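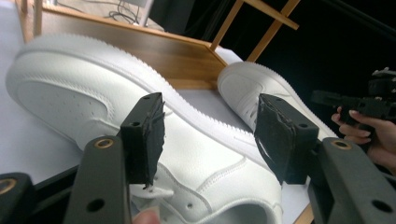 8 min read

Looking After Old Plays, Playbills and Scripts at Home

By Consuelo Grajales
2021-01-14

I have been going to plays for 31 years, and I have kept the paper from nearly all of them. Programs, ticket stubs, the folded half sheets that small companies print at the last minute, and of course the plays themselves, mostly in those thin acting editions with the colored covers that start to curl the minute you get them home. For a long time all of it lived in a drawer under the linens, and then one July the drawer swelled shut, and when we finally got it open the programs from my first seasons at the Bostine Playhouse had taken on the wave of a potato chip. I was heartbroken, I don't mind telling you. Most of it came back with patience, and I have been fussier ever since.

What follows is what I do with my own things in an ordinary house with ordinary supplies. If you own something valuable, say a program signed by somebody the whole world has heard of, please take it to a paper conservator and don't let me or anyone else on the internet talk you into trying it at the kitchen table.

Where to keep everything

Paper likes the same weather people do. A bedroom closet on an inside wall is about the best spot most houses have to offer, and the shelf is better than the floor. The attic gets too hot, the basement gets too damp, and the cabinet over the stove, where my sister kept her opera librettos for years (I have forgiven her), gets both at once with a little bacon grease on top.

Sun is the other thing. I had a shelf of plays across from a west window and the red spines went pink in a couple of summers. Blue held up better, yellow vanished. If the only bookcase you have gets afternoon light, hang a curtain, or put the books you care least about on that end and let them take it.

Leave a bit of air behind the books too. I pull mine forward so the backs aren't touching the wall, especially on an outside wall, where it can get clammy in winter and you won't see the mildew until you move.

Thin plays on a shelf

An acting edition has hardly any spine, so it slumps. One slumping play leans on the next and pretty soon you have a whole row of them bent like old men in the wind. I tried bookends, and they help, but what really settled it was cutting the row into short sections. I use magazine holders, the plain cardboard kind, and fill each one until the plays stand up by themselves but I can still slide one out with two fingers. If you have to tug, take a couple out. Tugging is how the tops of spines get torn, and I have torn plenty.

You can also lay thin plays flat in small piles, biggest on the bottom. I do that with the ones whose staples are starting to go. Just don't build the pile so high that you dread getting to the bottom one, or you will never read it again.

As for order, I have done it by playwright, by title, and once, during a long flu, by the year I saw them. Playwright works best for me, with a separate section for one-act collections, because otherwise I can never remember who they're filed under. My husband thinks the comedies should be together. He is welcome to start his own shelf.

Rusty staples

Nearly every program from before a certain age is held with plain steel staples, and sooner or later they rust and leave an orange stain on the center fold. If the staple is still bright, leave it alone. If it has gone brown, I take it out, and I do it like this:

Open the program to the middle and lay it on a folded dish towel.
Slip a piece of thin card under the legs of the staple so you aren't scraping the paper.
Lift each leg straight up with the tip of a butter knife, or a dull letter opener, a little at a time.
Turn the program over and ease the staple out from the back. Don't use the jaw kind of staple remover, it takes a bite of the paper along with it.
Brush away any loose rust with a dry, soft brush.

I then sew the pages back through the same holes with a bit of 100 percent cotton thread, tied on the inside in a loose bow so it can be undone. It takes longer to thread the needle than to do the sewing. Some people leave the sheets loose in a folder, and that's perfectly fine if you trust yourself not to drop it. I don't.

Dusting and wiping

Hold the book firmly shut and brush the top edge away from the spine, so the dust goes out and off instead of down into the binding. A clean, wide paintbrush does nicely. Mine came from Sánchez, the hardware store on our corner, and I wrote BOOKS on the handle with a marker after I found it in the garage next to a can of deck stain.

Glossy covers can take a barely damp cloth, followed right away by a dry one. Matte covers can't, and you'll get a cloudy patch if you try. For pencil marks and general grubbiness on matte covers and margins I use a soft white eraser, always rubbing in one direction and working from the middle toward the edge. Going back and forth will crumple an old page before you know it. Somebody gave me a jar of Undusex putty for Christmas, the squishy kind you press onto things, and I love it for the computer keyboard, but I keep it away from paper. Anything sticky enough to pick up dust is sticky enough to pick up print.

Now, pencil marks. Think before you erase! A secondhand script with somebody's blocking in it (cross left, sit, wait for the phone) is a lovely thing to own, and I have one where an actor wrote "SLOWER" on nearly every page and then, near the end, "good." I wouldn't clean that for the world.

Musty smells

Put the book in a lidded plastic tub, standing up with its pages fanned open a little. Set an open bowl of baking soda in the other corner, where it can't tip onto anything, and close the lid. Leave it for a week, have a sniff, and give it another week with fresh baking soda if it needs it. It usually needs it. I've heard of people using coffee grounds, and I did try, and then I had a tragedy in verse that smelled like a diner.

If you see actual fuzz or spots that look powdery, that is a different matter. Seal the book in a bag, keep it well away from the others, and decide whether you truly want it. I've let a few go that way. A reading copy can be replaced, and the mold will be glad to visit everything else you own.

Flattening a curled program

This was my great project after the swollen drawer. You want two sheets of clean blotting paper, or plain white paper towels with no pattern pressed into them, and something flat and heavy. Put the program between the sheets, put the sheets between two smooth boards (I use a pair of cutting boards that have never met an onion) and pile the weight on top. Dictionaries are good. So is a cast iron skillet, as long as there is a board under it.

Then you leave it alone, and I mean for weeks. I peeked at mine constantly at first and I'm sure I set them back. Never iron a program – I know it's tempting, and I know there are folks who swear by it with a cloth on top. Glossy ink can melt and stick, and a scorch is forever.

Ticket stubs

The newer ones are printed on heat paper, and they fade to nothing no matter how kind you are. I make a photocopy or a scan the week I get them and store the copy with the stub. Older card tickets keep beautifully. Use paper photo corners or a little envelope, never tape, and never those old albums with the gummy pages under a plastic sheet. I lost the corner off a balcony ticket getting it out of one of those and I still think about it.

If you write on the back, write in soft pencil, lightly, on a hard surface: the date, who you went with, who was out sick and who went on in their place. You think you'll remember. I have a stub for a matinee I evidently attended and couldn't tell you the first thing about.

A working script

If you're in a show yourself, or a grandchild is, don't bother babying the script. It's going to be sat on. Photocopying a published play generally needs permission, so ask before anyone runs off copies, and then protect the one you have. I cover the acting edition in brown kraft paper, the way we used to cover schoolbooks, with the tape touching only the kraft paper and never the book. It gives the cover some backbone and you can write your phone number on it in big letters.

For a script that comes as loose pages, a binder with wide rings beats a narrow one, as the pages turn without catching. Our old Grindus three-hole punch chews through a stack just fine if you feed it a few sheets at a time and don't get greedy. Stick-on reinforcement rings on the first and last pages will save you grief, those being the ones that tear.

Highlighters bleed through thin paper, so test on the cast list first. Yellow is the usual thing, but under dim backstage light it disappears, and a line ruled in pencil down the margin next to your speeches is easier to find and easier to change when the director cuts half of them.

Once a year

Every January, once the tree is down, I take everything off the shelf, wipe the wood with a dry cloth, look for curling, rust and little silverfish nibbles, and put it all back. It should take an afternoon. It takes me the better part of three days, as I sit down on the carpet with the first thing I open and read right through to the last act, and supper is late.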